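木目は嘘をつかないが、売り文句はつく
中古テーブル店「ロセル」モンセラット・メンドーサに聞く

約束の時間に店に着くと、モンセラット・メンドーサは客に「買わないほうがいい」と言っているところだった。相手は引っ越しを控えた若い夫婦で、六人掛けの立派なオーク材のテーブルの前から動かない。玄関の幅を聞かれて夫のほうが両手を広げてみせると、メンドーサはその両手をしばらく眺め、「それは玄関ですか、それとも希望ですか」と尋ねた。夫婦はメジャーを借りて帰っていった。

トリンリーの坂の途中にあるロセルは、中古のテーブルだけを扱う店である。椅子は置かない。理由を聞くと「椅子は座られるから」という答えが返ってきた。客が座って休み、休んだ客は話をする。話を聞いていると日が暮れる。開店して最初の冬に、それで懲りたのだという。

「いまは立ったまま来て、立ったまま帰ってもらいます。買う人は立っていても買いますよ」

取材も、もちろん立ったままだった。

店を開いて19年になる。その前は何をしていたのかと聞くと、保険の書類を作っていたと言う。家財の査定額を表に打ち込む仕事で、テーブルはたいてい「その他」の欄に入った。テレビには欄があり、冷蔵庫にも欄がある。三代にわたって飯を食ってきた台は、傘立てと同じ行に並ぶ。

「別に憤慨はしませんでした。ただ、あの欄に入っているものは安く買えるんだなと思っただけです」

仕入れはほとんどが個人の家からだ。片付けの電話が来ると、共同経営者のファドワ・ソリマンが車を出し、メンドーサが値をつける。値をつける前に必ず裏へ潜る。客間の床にあおむけになって天板の裏を懐中電灯で照らす姿は、見ているほうが落ち着かないらしく、お茶を出されても飲む機会がない。

「裏にはいろいろありますよ。ガムは普通です。クレヨンの絵もよくある。一度、九九の七の段が全部書いてあったことがあって、あれは値段を上げました。実用品ですから」

冗談なのかどうか、表情からは読み取れない。奥で伝票を書いていたソリマンが「本当に上げたんです」と補足した。売れるまでに二年かかったそうだ。

木の種類について尋ねると、話が急に細かくなった。メンドーサによれば、この町の家に多いのは白っぽい針葉樹か樺の台で、ひところオロスコという小さな工房がよく作っていた。角の丸め方に癖があり、右手前だけがわずかに鋭い。鉋をかける職人の立ち位置のせいだと彼女は考えているが、工房はとうに閉まっていて確かめようがない。

「だからこの説は私が死ぬまで正しいんです」

明るい色の木は傷が目立つから嫌だ、という客は多い。メンドーサはこの意見に冷淡である。濃い色の木も同じだけ傷はつく。ただ見えないので、持ち主がいい気になっている。白木の台は持ち主の行いを端から記録していくが、それを欠点と呼ぶかどうかは持ち主の行いによる、というのが彼女の立場だ。

では手入れはどうするのか。店の棚には「クラ」という名前の油が並んでいて、ロセルの客は全員これを勧められる。瓶には毎月塗るようにと書いてある。メンドーサ自身は年に一度しか塗らない。

「毎月塗ったら瓶がたくさん売れますからね。瓶に書いてあることは、瓶の側の都合です」

それを店主が言っていいのかと聞くと、ソリマンが奥から「よくありません」と答えた。
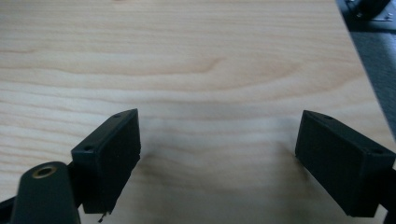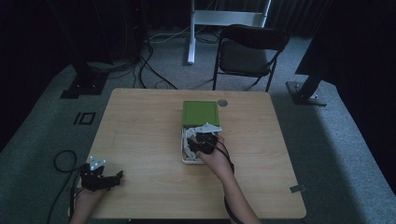
――中古のテーブルを買うとき、まずどこを見ればいいですか。

「脚の付け根です。天板は削れば直りますが、脚と幕板の接合が緩んでいるものは、一度ばらして組み直すことになります。対角に手を置いて軽く押してみて、きしむ音がしたら値段の話をやり直してください。床が傾いていることもあるので、場所を少しずらして二回やるといいです」

大きさの話になると、彼女は再び玄関の件を持ち出した。テーブルを買って失敗する人の大半は、置く部屋を測って、通る道を測らない。廊下の曲がり角、階段の手すり、前の住人がつけた謎の棚。ロセルでは配達の前に、通り道でいちばん狭いところの寸法を紙に書いてもらう。書けない客には売らない。これで逃した客もいるが、窓から吊り上げる費用を誰が払うかで揉めるよりはましだという。

正方形の台についても意見を聞いた。最近は二人暮らしの客が増え、一辺900ミリの正方形を探しに来る人が目立つ。メンドーサの評価は、半分ほめて半分けなすものだった。

「どの辺に座っても同じというのは、公平でいいんです。でも公平だと、上座が決まらない。決まらないと、毎晩なんとなく場所が変わる。それが楽しい人と、三日で疲れる人がいます。買う前にわかるといいんですけどね、聞いても皆さん前者だとおっしゃるので」

三日で疲れた人はどうするのか。

「長方形を買いに戻ってきます。いい商売です」

修理は店の裏の作業場でやる。輪染み、焦げ、子どもがフォークで突いた穴。焦げは薄ければ削って消し、深ければ残すように勧める。無理に消すとそこだけくぼみ、以後はスープ皿を置くたびに腹が立つ。穴は埋めることもできるが、メンドーサは気が進まないらしい。埋めた跡は年月とともに周りと色がずれて、はじめは目立たなかったものが、10年もすると「ここに穴がありました」という看板になる。

染みを抜いてほしいと持ち込まれた台を、抜かずに返したこともある。亡くなった父親がいつも湯のみを置いていた場所だと、持ち主が作業場で話し始めたからだ。感動的な話ですね、と水を向けると、彼女は少し嫌そうな顔をした。

「いえ、話が終わったころには本人の気が変わっていたんです。私は磨く支度をして待っていただけ。出張費だけいただきました」

値付けの基準は最後まで教えてもらえなかった。店の中には60年前の台もあれば、量販店で去年売られていた台もあり、後者のほうが高いこともある。古さは値段に入れないのかと聞くと、「古いだけのものは、うちの配管もそうです」と言う。ソリマンによれば、実際には二人で別々に紙に数字を書いて、見せ合って、低いほうに揃える。たまに二人の数字がぴったり合うと、かえって不安になってもう一度潜りに行くらしい。

売れ残りの扱いは少し変わっている。一年置いて動かない台は、値札を外して店の入口に出し、客が荷物を置く台にする。すると不思議なことに、値札のあるときは見向きもしなかった人が、鞄を置いたとたんに「これはいくらですか」と聞いてくる。

「高さがちょうどいいとか、手ざわりがいいとか、急に言い出すんですよ。一年そこにあったのに。だから本当は全部の値札を外したいんですが、ファドワが帳簿をつけられなくなるので」

「つけられません」とソリマン。

自宅ではどんなテーブルを使っているのか。取材の前から聞こうと決めていた質問だったが、答えは短かった。使っていない。正確には、一台あるにはあるが、仕入れて気に入って持ち帰るたびに、それを見た友人が欲しがり、売ってしまう。いまは折り畳みの台で食べている。縁の塗装が剥げ、片方の脚の下には厚紙が挟んである。店に並べるとしたらいくらかと尋ねると、メンドーサは初めて考え込んだ。

「50なら、まあ。いや、裏を見てからですね」

帰りがけに、メジャーを借りた夫婦が坂を上ってくるのとすれ違った。夫のほうは、さっきよりだいぶ狭く両手を広げて、妻に何かを説明していた。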